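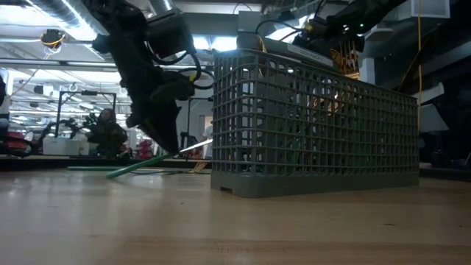 Left arm, green handle, gray basket. The right arm is supervising.

I joined the robotics club in January because my doctor said I should get out more and my sister said I should stop talking to her about gear ratios. The club meets in the evening, runs until whenever Lorna Pollock wants to go home, and costs less than a gym. I have been to the gym. There were fewer cables.

This term's project is cutlery. More exactly, it's picking up assorted utensils from a table and getting them into a basket with two arms, which the challenge rules call "bimanual tidying" and my mother calls "what you never did." Our team is Nisbet. The other team is Arkness, and they picked their name first and have been unbearable about it. We've borrowed their good screwdriver and we are not giving it back until they say please.

I had assumed the hard part would be the arms. The arms are fine. They go where they're told, with the slightly sulky precision of a teenager unloading a dishwasher. The hard part is that a fork is a terrible object. Lay one flat on a table and there's nothing to get hold of, so the fingers have to come down very close to the wood without hitting it. We hit it. There's a spot on one table I now think of as mine.

Handles are easier. A chunky handle gives you something to squeeze, and if you get it near the end the rest of the thing tips up at an angle and you can swing it over. You would think you'd want to grab it in the middle. I thought so too, and made a speech about it, with a diagram. Then Tsz-kin Yeh tried it my way and tried it his way and very kindly didn't say anything at all, and I erased the diagram.

Then there's the basket. It's a tall one with open mesh sides, and tall means the arm has to lift everything higher than feels natural, then let go without whacking the rim. It also means that once a few things are standing up in there, tines to the ceiling, the next one has to find a gap. My first successful drop of the term was a spoon that went in, leaned on its neighbors, and stayed up by what I can only call peer pressure. Lorna counted it. I love Lorna.

We drive the arms by hand while the software records us, and later the software tries to do what we did. We call the software Nikska, after a cat that belonged to somebody who left before I joined. Nikska needs a lot of watching and learns the wrong things quickly. By last month it had 185 runs from our team, and from these it had picked up my habit of stopping halfway to the basket to have a think. It does the pause perfectly. It then goes on to miss.

My current assignment is to stop thinking. Tsz-kin says to look at the basket and never at the gripper, the way you look down the road on a bike. I fell off a lot of bikes. But I did five in a row on my last evening, smooth as you like, and on the sixth I looked at the gripper and put a fork on the floor.

The term challenge is two weeks away. Arkness have started sorting theirs by color, which wasn't in the rules, and Lorna has asked whether we'd like to try it too. Tsz-kin said yes before I could get my coat on. If anyone reading this has a spare set of utensils with nice fat handles, in any color, please leave a comment. No forks.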